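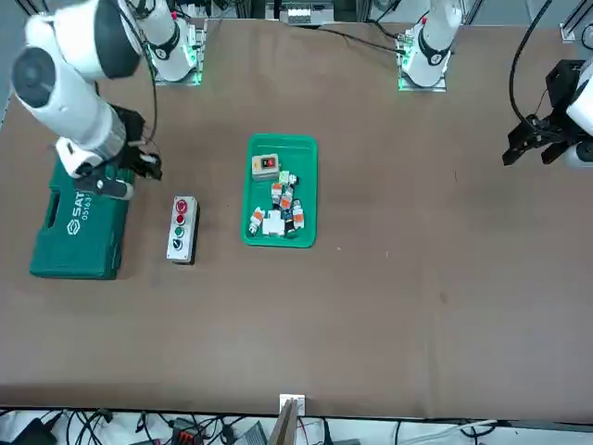 Gripper fault on one arm, then both arms stop
Posted by Facundo Benítez

Our two-arm cell runs Petum software and has stopped with fault 786 five times since February. It always happens when the right arm goes down over the green tool case by the control box. The left arm then stops as well - is that normal?

Shirley Simard
Yes, if they share a stop circuit. 786 on ours was the gripper cable pulling tight at the wrist. Give it more slack, restart and run it 200 times at low speed before you trust it.

Hipólito Retamal
Had the same, reinstalled everything and it went away. No idea why.

Jaqueline Valdovinos
Don't reinstall yet. Check the cable first as Shirley says - and keep your hands out until the stop is pressed in.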